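Sostari Care Label Text

Short text records transcribed from the care labels of secondhand clothes and home fabrics, with the washing advice put into a fixed set of codes. Released November 2, 2024, version 3.

What is in it

There are 3000 rows, one per label. Of these, 2678 have both a fiber line and a washing line. The rest are missing one or the other, usually on older labels where the print has worn off. Empty fields are left empty. We did not guess.

Each row has 13 columns. The ones most people will want:

label_id – a plain number, never reused
item_type – shirt, dress, curtain, cushion cover and so on
fiber_text – the fiber line as printed, spelling mistakes kept
fiber_main – the fiber with the largest share
wash_code – our code for the washing advice
dry_code – same, for drying
lang – language of the printed text
notes – free text, mostly blank

The file is UTF-8, separated by tabs. Some fiber lines contain commas, so a spreadsheet program may split them wrongly if you let it pick the separator.
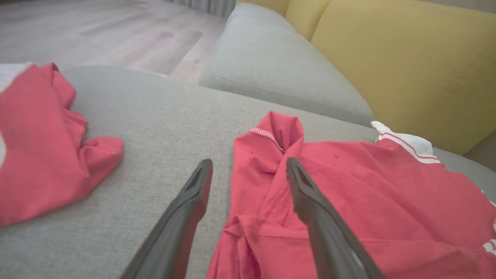 Transcription was done by hand from the label itself. Two people typed each one separately, and a third settled the differences. Most disagreements were over faded percent signs and the small bars under the washtub symbol. One bar and two bars mean different things, so check wash_code before relying on it for delicate fabrics.

Changes from version 2

Labels from the Mahlangu lot were added in October.
"Viscose" and "rayon" now share one value in fiber_main. The printed word is still in fiber_text.
Duplicate rows from the Evow lot were removed.
dry_code no longer mixes line drying with flat drying.

Known problems

Wool blends are thin on the ground. Labels sewn in by tailors are not covered at all. The Skanix lot has item_type filled in from the shop tag – a few of those are wrong, and "top" in particular covers too much.

Use

Free to use and share with credit to Sostari Care Label Text. If you correct a row, send the label_id and the new value. Please don't send whole edited files.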